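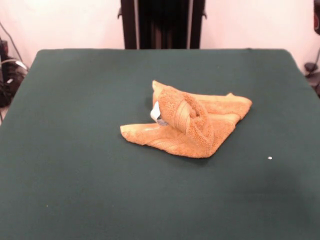 Progress report to the Holeck fund
Project Rirnus: teaching towel folding by remote control
Jun 5, 2026

1. Work done since February

We moved the demonstrations to our Broststead room and recorded over 700 of them. Two operators share the work, and each session has a maximum length of four hours. The towel is put down crumpled at the start of every demonstration.
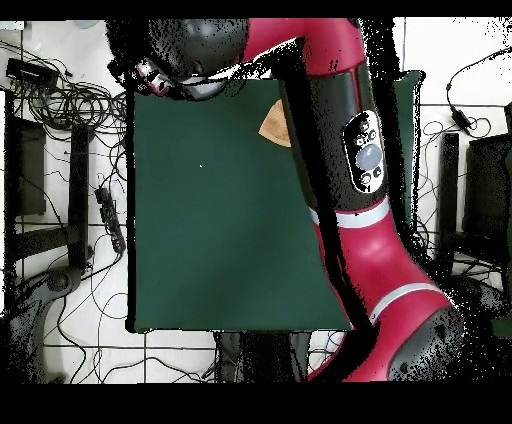

Arm and towel on the green work surface, Broststead.

The operators report that the first grasp is the hardest part to show. The cloth hides its own corners, and the operator must often choose between several folds. We have therefore written a short guide for them, and it is now in use.

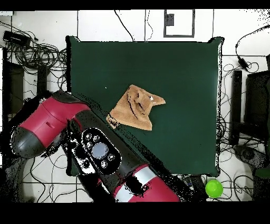

2. Next period

We will train the first model on the Lekota computer and test it on eight towels of different sizes. We kindly ask for your agreement to move the unspent travel money to operator hours.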